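Grestumau tabletop set: collection rules and data card

Version of 11 October 2020. Maintained by the Sikholm group. Replaces the July draft.

Scope

The set holds 3661 episodes of tabletop pick-and-place recorded with hand-held grippers in lived-in rooms. Of these, 1730 are two-gripper episodes. The rules below apply to all contributors, including those using the Zaki uploader.

Rule 1. Start state

Both jaws must be fully open before the first approach. Do not clear the table to bare cloth. Mixed objects — toys, cartons, bottles — stay where they lie unless they are breakable or sharp.

Rule 2. Two-gripper work

One gripper moves at a time near the box. While one holds an object over the table, the other stays open and keeps its pads clear of the load.

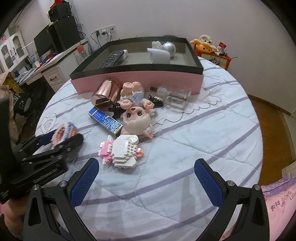
Rule 3. Cables and outlets

Wall cords stay outside the reach of either gripper. Episodes in which a jaw touches a cord are rejected at review.

Rule 4. Rejection

Episodes under 12 frames are dropped. Files with missing jaw-width values go to the savell/ folder and are not counted in the totals.

Known limits

Glossy and clear objects give poor depth. Episode IDs below 2000 use the old label list; run the converter before merging.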